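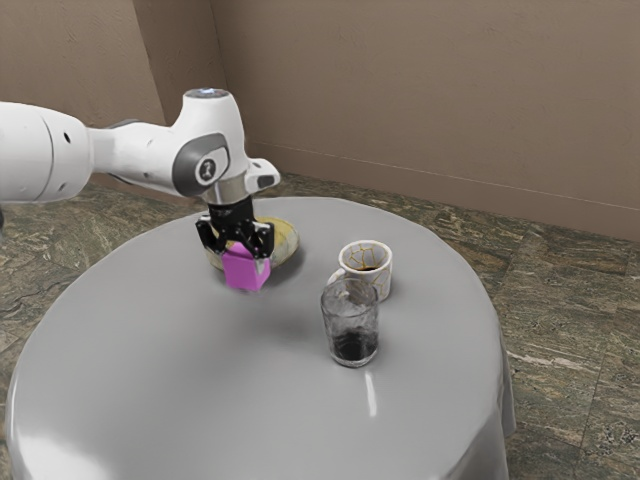

Unit 6: Learning to pick and place from simulated demonstrations

Course notes, Robot Learning Lab. Prepared by Jérémie Millet. Revised 27 September 2024.

What this unit covers

In Unit 5 we trained a policy to predict the next gripper position from joint angles alone. It did fine as long as the object was always in the same spot. In this unit we add camera images, and we let the table change. The task stays simple on purpose. There is a round table with a gray cloth, a shallow dish, a mug, a glass and a magenta cube, and the arm has to move the cube to the dish. Everything is done in simulation, in the scene we call Draklow.

You should have read the behavior cloning chapter before the lab. If you have not, read at least the part on compounding error, as the rest of these notes leans on it.

The method in short

We collect demonstrations, train a network to copy them, and test the network on layouts it has not seen. The network takes one camera image and the state of the arm. It gives back a short run of actions, called a chunk. The arm carries out the chunk, takes a new image, and asks again.

Predicting a chunk has a practical benefit. A policy that picks one action at a time tends to dither near the cube, where many demonstrations slow down and a small pause looks like a fine thing to copy. With a chunk, the pause gets averaged with the motion that comes after it, and the arm is more likely to keep going.

The drawback is that the arm is blind while it works through a chunk. If the cube slips early in one, the policy will not react until the chunk is done. Long chunks give smooth motion and slow reactions, short chunks the other way around. You will try both in the lab.

Phases of the task

The network is not told about phases. We use them only for scoring and for talking about failures.

1. Reach. The gripper moves from its start pose to a point over the cube, fingers open and pointing down. Most of the travel happens in this phase and the error allowed is large. Almost any trained policy gets through it.

2. Align and descend. The gripper has to come down with one finger on each side of the cube. Small sideways errors matter a lot, because a finger that lands on the top face will push the cube or jam against it. Look at the gap between each finger and the cube, and note that the two gaps need not match for the grasp to work.

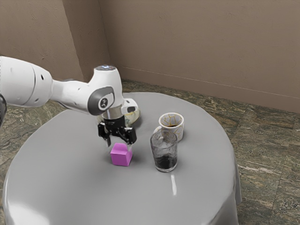

3. Grasp. The fingers close. A grasp counts if the cube is still between the fingers after the lift begins. Closing too early is the usual mistake, and it shows up as a gripper that shuts above the cube and then carries on to the dish with nothing in it.

4. Transfer. The arm lifts the cube and carries it over to the dish. The glass and the mug must not be touched.

5. Release. The gripper opens with the cube over the dish. A trial is a success only if the cube comes to rest inside the rim. A cube leaning on the outside of the rim is a failure, even if it looks close.

Why the glass and the mug are there

They are distractors. The policy never has to handle them, but they change what the camera sees. Glass is hard for an image encoder because its look depends on what is behind it, and in our layouts the tumbler often overlaps the mug. The mug has thin gold lines all over it, which gives the encoder a lot of fine detail that has nothing to do with the task. Both hold a dark liquid.

A policy trained on a bare table can do well there and then fall apart when these two are added. In our runs the failures were mostly in phase 2. The reach went to the right area, and then the gripper drifted to one side on the way down. Our reading is that the image features shifted enough to move the predicted position by a small amount, and phase 2 is the phase that cannot take a small amount.

What we varied

The training sets differ in one thing at a time. The Hurham set keeps the distractors fixed and moves the cube. The Juntunen set keeps the cube in a small region and moves the distractors. The third set mixes the two. All are the same size, so a difference in the results does not come from one of them having more data.

Each policy was trained with 3 random seeds. Please do the same. One seed is not enough to tell a good change from a lucky one, and the spread between seeds is often larger than people expect.

Result

The mixed set gave the best policy on new layouts. The Juntunen policy handled moved distractors well but was poor when the cube was placed outside its training region, as you would guess. The Hurham policy was the other way around. The mixed policy was slightly worse than each of them on that set's own layouts, and better everywhere else.

Keep in mind that this is one cube, one table and one kind of light. We did not change the floor, the walls or the color of the cloth. Nothing in the result says what would happen if we did — that is left for the project in Unit 7.

Occlusion

From the side camera, the wrist and gripper block part of the dish during much of the task. The policy has no memory across chunks, so at those moments it cannot see the whole target. It gets by because the dish moves very little in our layouts. If you move the dish more, expect misses in phase 5. A second camera helps, and so does feeding in an earlier image.

Lab work

a. Load the scene and replay one demonstration from each set with the Rulex viewer. Write down the time at which each phase starts.

b. Train on the mixed set with the default chunk length, then with half and with double. Plot success by phase, with one line per chunk length.

c. Pick 3 failed trials and say which phase each one failed in and what you think went wrong. Use the images to back up your claim. A sentence or two per trial is fine.

d. Optional. Take the glass out of the test layouts, leave the mug in, and run your best policy again. Then swap them.

Hand in your plots and your answers to part c as one file. Code goes in the course repository, in a folder under your own name.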